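Celtport Technical Courses
Home | Syllabus | Handouts | Lab Hours | Contact

Handout 6: Setting Up the Bedroom Cell
Instructor: Liên Hồ

The bedroom cell is one humanoid with two arms, a made bed, and a set of garments. Read this before your lab slot. Fault codes are in the Skavach binder, sheet 1053.

1. Laying out the garments

Make the bed first, with the runner across the foot. Put the black, white, and beige pieces on the runner in a loose heap. Do not fold them.

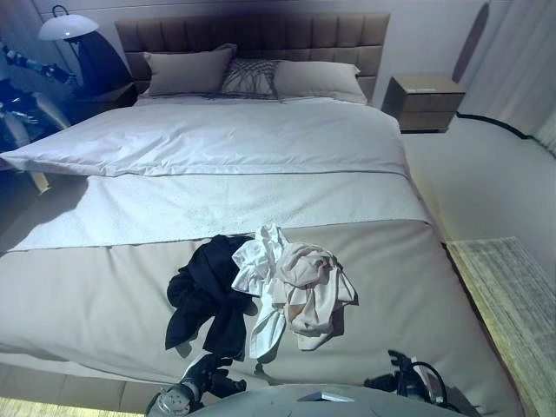 Fig. 1. Garments on the runner, both grippers low.

Log the layout as job 1302. If you move a garment after logging, open a new job.

2. Cables and footing

Walk the cable runs before enabling the arms. Check the loops at the right wrist and forearm for slack through a full reach. Look at the floor as well: a thin black cable on the carpet can end up close to the left hand. In Fig. 2 the feet are near the bed base and the right hand is on the beige garment.
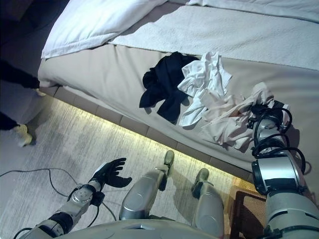 3. First grasp

Run at 30 percent speed. Start with the black garment and hold it just above the runner. Keep the left hand open and off to the side of the bed. 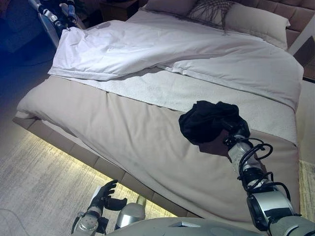
Page last changed: 2019-01-26

If a grasp fails twice, stop and re-zero the wrist (procedure 962). Write down which garment it was.

4. Before you leave

Disable the arms, coil spare cable, and sign the Darnum sheet.

Share (3) | Comments (0)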